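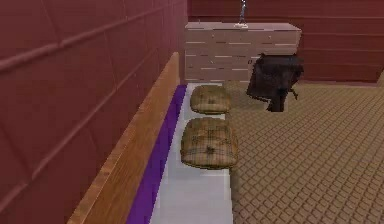 Yüksel wrote back overnight and said page 6 still reads like two pages, and that the jump from the harbor to the kitchen needs a beat in between. Fair. I'd been telling myself the color change would carry it (it does not, I looked at it again with coffee and I got lost too, and I drew the thing).

September, 8 in the morning, comics bench. So today is all page 6. I pulled the old thumbnails and redid the bottom tier with a small silent panel, just her hand on the door. Much better! It costs me the wide shot of the boats, and I'm a little sad about that, but I can probably sneak it into the chapter opener.

Ink notes, before I forget: the Trumar black went gray on the smooth stock again. Same bottle, same nib as last week. On the rough stock it stays properly dark, so I'm blaming the paper for now. Somebody please try it with a brush and write down what you get.

Scans for the Brustside anthology: they want line art separate from the tones, and I'd flattened everything, naturally. Redid the first 30 files before lunch, the rest can wait. Please don't touch the folder called "old old", I still need it.

Lettering test at 80 percent is too small for the grandmother's long speech. Either the balloon grows or she talks less. I'd rather cut words, she repeats herself in the second balloon anyway.

Tremeo proofs are in the flat drawer, unopened. Page 7 roughs next, starting with the stairs.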